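Boletín interno de Zoltwood, octubre
Noticias de planta

Los brazos de la línea de rotulado pasan al turno de mañana

Desde este mes, la célula de dos brazos del taller de acabados trabaja dentro del turno de mañana. Hasta ahora solo se usaba por la tarde, con la línea parada, para hacer pruebas. El cambio afecta a las personas de rotulado y, en menor medida, a las de embalaje.

La célula se encarga de las piezas pequeñas del pedido de Grilholm, que son las más repetitivas y las que más quejas de muñeca han dado en el servicio médico. Las piezas de Hesik siguen haciéndose a mano, porque cambian de formato casi cada semana y no compensa preparar los brazos para tan pocas unidades.

Ecaterina Avram, responsable de acabados, explica que la parte más lenta ha sido enseñar los movimientos. «Cada gesto que hacemos sin pensar hay que repetirlo muchas veces, y coger una cosa fina y dejarla en el mismo sitio es de lo que más cuesta», comenta. Las sesiones de prueba han ocupado más de tres meses.

Los dos brazos trabajan enfrentados sobre una mesa blanca, dentro de un recinto de paredes claras. Cada uno lleva una pinza negra, y el izquierdo tiene junto a los dedos un objeto rojo, fino y alargado, cerca de la superficie.
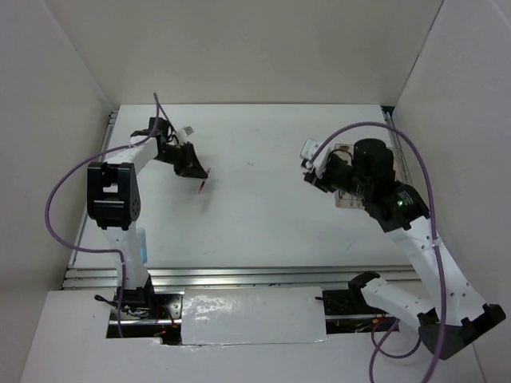
Qué cambia para el equipo

Ningún puesto desaparece. De las cuatro personas que rotulaban por la mañana, dos se quedan con los formatos de Hesik y las otras dos se reparten entre la atención a la célula y el control final. La rotación es semanal y el cuadrante está en el tablón de la entrada del taller.

Atender la célula significa cargar las piezas, comprobar el resultado y parar el ciclo si algo se desvía. No hace falta saber programar. Los ajustes de recorrido los sigue haciendo mantenimiento, que tiene las claves del programa Ene.

El plus de puesto no varía para nadie durante el periodo de adaptación. La revisión de categorías se tratará en la próxima reunión con la representación de la plantilla.

Formación y normas de uso

La formación dura tres horas y se hace en jornada. Quien no la haya completado no puede abrir el recinto ni meter las manos en la mesa, tampoco con los brazos quietos. Para limpiar hay que cortar antes la corriente y avisar al compañero de línea.

Las incidencias se apuntan en el cuaderno de la célula, con la hora y el número de pieza. Las propuestas de mejora pueden dejarse en el mismo cuaderno o entregarse a Ecaterina en el despacho de acabados, de 8:00 a 10:00.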